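The Night Before Pronddale

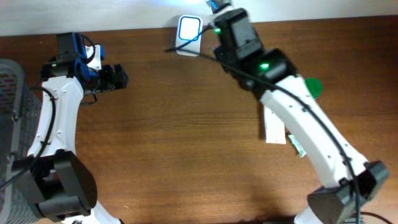

Left and right on the club table, with the green lights on.

By June we had stopped calling them the arms and started calling them the twins, although the left one had a blue bracket around its wrist and the right one had a temper. The regional meet at Pronddale was the next morning, and all they had to do was pass a bottle cap from one gripper to the other, which any baby can manage, and which they had managed 18 times out of 200.

I was supposed to be asleep (my mother believed I was, bless her), but there we all were in the back of the school shop, eating crackers and talking softly as if the twins might hear us. Our program was named Podik, after the street the school is on, and by then Podik had been rewritten so often that I couldn't have told you which lines were mine and which belonged to the girl who sat beside me and hummed.

"Run it again," she said, and I did.

They leaned toward each other over the wood, the way my grandparents used to lean across the kitchen table when one of them had gone a little deaf. The left one waited. The right one thought it over for a good long while.

"Slower," somebody whispered, and she typed in a number, and then a smaller one.

I remember the smell of the crackers, and how warm my ears were, and that for once the humming had stopped. Then the right arm began to move, and I held on to her sleeve.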